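A Friday at the Unmont Open Day, and a Class That Teaches Robots to Tidy Up

Reading time: 6 minutes

My niece has been after me to visit her school ever since she signed up for the robotics class, and every time she asked I had a good excuse ready. I was busy, the car was in the shop, it was too far to drive for one afternoon. Well, the November open day at Unmont fell on a Friday when I had nothing at all on the calendar, so I packed a sandwich, filled a thermos and went. I'm so glad I did.

The drive is long and mostly flat and I got turned around twice near the river. By the time I found the right parking lot it was a little before two, and the front hall was already full of parents in damp coats reading the map on the wall. A very kind student with a clipboard asked me what I had come to see, and when I said "robots, I think" she walked me all the way there herself, past the print shop and a room where people were testing little paper bridges with bags of rice. (I would have liked to stay for the bridges. Next time.)

The class is called Kitchen Hands, which I thought was a lovely name. It runs for one term and has 14 students in it, and it's taught by Uldis Dzene, a tall, soft-spoken man who used to repair elevators and who seems to know everyone's name, including the names of people's younger brothers. He gave a short talk at the start for those of us who don't know one end of a motor from the other. The students don't build the arms, he told us. They get two arms that already move, and their whole job is to get those arms to do ordinary chores with ordinary things. He said that in the first week everybody wants to do something grand, and by the third week they're all arguing about the best way to hang up a mug.

I laughed, but he was quite serious, and once he started explaining I could see why. A mug has a handle, and the handle has to be pointing the right way before it can go anywhere near a peg. If it isn't, the arm has to turn the mug, or turn itself, and there's only so much room for an elbow. My niece's team is named Flillska (there is a story behind this that took her ten minutes to tell me and I still couldn't repeat it), and mugs are their part of the project. Another team, Wuvau, has the plates, and there are four teams in all, so you can imagine the bargaining that goes on over who gets the table and when.

What I liked best was how homey it all was. I had pictured something more like a car plant, with cages and yellow paint, and there I was looking at corn on the cob in a basket! The students had a good long discussion about the corn while I was there, about where you ought to take hold of it and whether the fat end or the thin end is easier. One boy had strong opinions on this and had drawn diagrams.
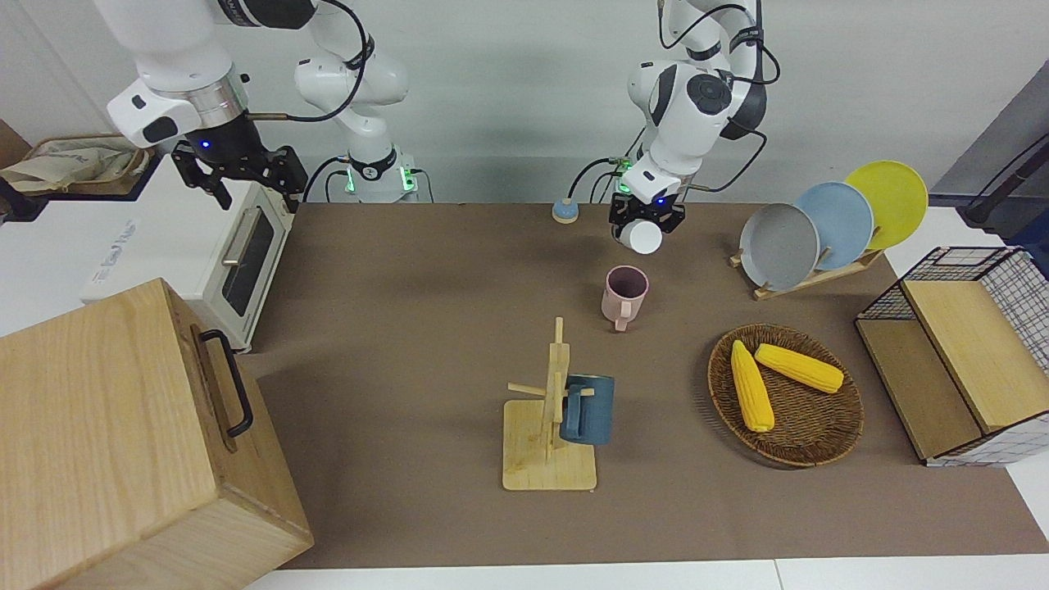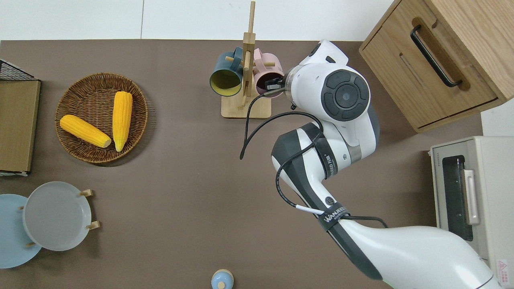 Two views of the Kitchen Hands table, with the mug tree, the basket of corn and the toaster oven.

After the talk we were allowed to ask questions, and a gentleman near me wanted to know why they don't just do it by hand. Mr. Dzene took this very well. He said his own kitchen gets tidied by hand every evening and he has no plans to change that, but that a student who has worked out how to tell a machine to hang up a mug has learned to break a job into small steps, and has also learned some patience. I thought that was a good answer. The gentleman said he supposed so.

Then my niece sat me down and showed me the team's notebook, which may have been my favorite thing of the whole day. They write up every try by hand, in pen, and they aren't allowed to tear anything out. The rule is 30 tries for each chore before they can ask to change the chore, and you can follow the mood of the team through the pages just by the handwriting. There's one page from early in the term where somebody has simply written "handle!!" and underlined it so hard the pen went through. Further along the notes get calmer and much more useful – where the mug started, which way it faced, who was at the computer, what they would do differently. I asked if I could turn to the end and she said no, the last pages belonged to another girl and she hadn't checked them yet. Fair enough.

There is a little money behind the class, too. A small firm called Biswas pays for the spare parts, and one of their engineers comes by to look over the notebooks and give advice. She was there on open day, drinking tea from a paper cup, and she told me that the thing she looks for is whether a team can explain a mistake without blaming the table. I've been turning that over in my mind ever since, mostly while cooking.

At the end of term each team gives a demonstration for the rest of the school. They have to do three chores in a row with no one touching anything on the table in between, and the order gets drawn out of a hat on the morning. My niece is nervous about plates, which she has hardly practiced, and she was hoping to swap some time with Wuvau in return for helping them with mugs. I said that sounded like a very sensible trade. She told me I didn't understand how Wuvau operates.

A few practical notes if you're thinking of going to the next one. The parking lot fills up early, so use the one behind the gym. The robotics room is warm and you'll want somewhere to put your coat. The cafeteria was selling a very decent lentil soup with a roll, and the line was shorter after three. If you have small children with you, the paper bridges are on the same hallway and the students there were letting visitors add the rice.

I stayed until they began stacking the chairs, and then my niece walked me out to the car and told me the Flillska story over again from the beginning.

Recent posts
The Little Clock Museum With the Steep Stairs
Two Days of Rain and a Very Good Bakery
What I Bought at the Fall Seed Fair
A Morning at the Button Factory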